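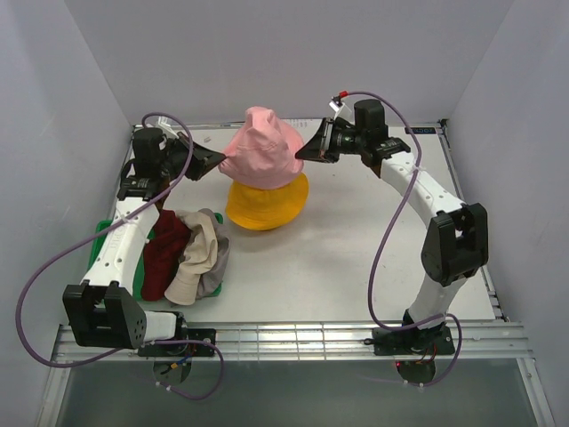
讲稿备注:机器能干家务和车间杂活了吗?
(20分钟,别超。提问留最后)

1. 开场
先别报题目。直接问:家里谁叠衣服?举手。
谁愿意花钱让机器叠?再举手。一般第二次手更多。
然后说今天的答案:有些能,大部分还不行,中间那一段最值得讲。
自我介绍一句带过。

2. 帽子这张(停久一点,让后排看清)
两条机械臂,一左一右,夹着粉色渔夫帽。下面是黄色那顶。
让大家看粉帽子的帽顶,捏得皱起来了。软东西就这样,一碰形状就变。
盒子、瓶子、螺丝:夹住的时候和没夹住的时候,是同一个形状。帽子不是。
左边绿托盘里还堆着三件,揉成一团。问观众:中间米色那件,是帽子吗?我自己看像一顶对折的软帽,不敢打包票。人都要想一下,机器也得先过这一关。
再提一句环境:白桌面,白围板,光线匀。谁家的床是这样的?(等笑,没笑就走)

3. 为什么帽子难
——帽檐会塌,帽顶会瘪
——叠在一起时,上下两层布贴着,夹一层还是夹两层,差几毫米
——两只手要配合,一边快一点就扯歪了
——没有手感。人靠指尖知道夹到几层,夹爪多半靠看
这里别展开讲触觉传感器,上次讲了七分钟,后面全赶。

4. 车间的情况
讲Clusley那条包装线。硬纸盒,尺寸固定,一个班3,918盒,基本不用人管。
同一家厂,换成软袋装,一个班3,502,还得派个人站旁边扶袋子。
数字差得不算多,可是那个人的工资要算进去啊。老板们一听就懂。
Lashari做纺织分拣的,目标定3,000件一个班,试了一个冬天,到二月还没到。卡在哪?不在速度,卡在"这一坨里面有几件"。
他们现在的做法:人先抖开,机器再分。我觉得挺务实的。

5. 家里的情况
扫地:行。地是平的,漏一块也没人发火。
洗碗:洗碗机早就行了,装碗不行。
叠衣服:T恤摊平了可以,从筐里往外掏,看运气。
收拾小孩房间:别问。
重点说:家里的活没有节拍,但是有脾气。东西天天换地方,主人还嫌慢。
(Surkano的视频放不放?看时间。要放就放原速的,不要放加速版,加速版骗人)

6. 怎么看演示
给大家几个问题带回去,见到厂商就问:
视频是几倍速?
连续做几次,中间有人伸手吗?
换一顶没见过的帽子呢?
掉地上了怎么办?
夹坏了算谁的?
Razia Gilani上回在台下问我最后这条,我当场没答上来。现在也只能答一半:合同里写清楚。

7. 我的判断
车间里,软的东西先从"半自动"做起,人理顺,机器摆放,现在就可以算帐。
家里,单件单动作的会先出来,贵,慢,要专门一块桌面。
什么都能干的那种,我不报年份。有人追问也不报。
Tririco的人可能在场,他们比我乐观,点名请他讲两句也行,控制在一分钟。

8. 收尾
回到帽子那张图。问:你们觉得放手以后,粉帽子会是什么形状?
让大家猜,不给答案。
然后直接进提问。

备忘:
翻页笔换电池!!
第4页的单位写错了,是"盒"不是"箱",上台前改
水放左手边
讲义印双面,不够就让他们拍照
如果投影偏色,粉色和黄色可能分不清,提前到会埸试一下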